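The case against the perfect fold

I have now read 962 comments under a video about folding dish towels. It took most of an evening and I can't get it back. The video itself says there is one correct way to fold a cloth, in thirds and then thirds again, so that it stands up in the drawer by itself like a little book. The commenters are thrilled. Their drawers have changed their lives. I have some doubts.

For the record, I gave it a fair try. I started in February, when there wasn't much else to do, and I kept at it longer than I kept at the bread. I emptied the cloth drawer onto the table and did the whole lot: the dish towels, the dust rags, the napkins from my aunt, the cleaning cloths that used to be pillowcases. I smoothed each one flat with my palm the way you are told to, and I stood them up in rows. It looked very nice. I took the drawer out and carried it into the other room to show people.

Then I needed a towel. You pull one book out of the row and the rest lean over, and by the third towel you have a drawer of things lying on their sides, which is how I used to keep them in the first place.

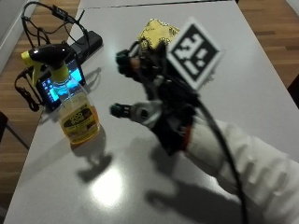
My other complaint is that these methods all assume your cloth is square. Mine isn't. I have a set of printed cotton ones from a shop in Wonau that were square for exactly one wash. Now they are some shape I don't have a word for, and if you match up two corners the other two go off by themselves. Linen behaves worse. The Praklow towels (heavy, blue stripe, a wedding present) are so stiff when they come off the line that they spring open again while you're reaching for the next one. The woman in the video has 2 towels, both brand new, both beige. I'd like to see her do a load of mine.

And the time. People say it takes the same number of minutes as doing it badly. I don't believe this, and I've done it both ways. Doing it badly is one motion. You grab the thing in the middle, give it a shake, flop it over and move on – my grandmother did it like that her whole life and her kitchen was cleaner than any I've seen online.

The fancy drawer dividers I am even less sure about. Amitz wants 168 for a set in bamboo, plus shipping, and what you get is a box with smaller boxes in it. I used a shoebox lid cut down with scissors. It has held up fine, apart from one corner where the tape gave out.

What I will admit is that sorting was worth doing. I found cloths in there that had no business being in a kitchen, one with a scorch mark the size of a plate, and several that were more hole than rag. Those went. The drawer closes now without my knee. But that came from throwing things out, and you could do it without folding a single one.

So the current arrangement is: towels in half and in half again, laid flat, newest at the bottom. Dust rags in a bag on the hook, not folded at all. Napkins get the nice treatment, since they come out when there's company and somebody might look. I picked that last part up from the Olatunji housekeeping booklet, page 654 or whatever it feels like, the only advice in it I've kept.

If your cloths stand up by themselves and stay standing, write and tell me what they're made of. I suspect starch.

Posted October 5, 2019

Contact | © All rights reserved | Back to top

This site uses cookies. By continuing to read you agree to their use. OK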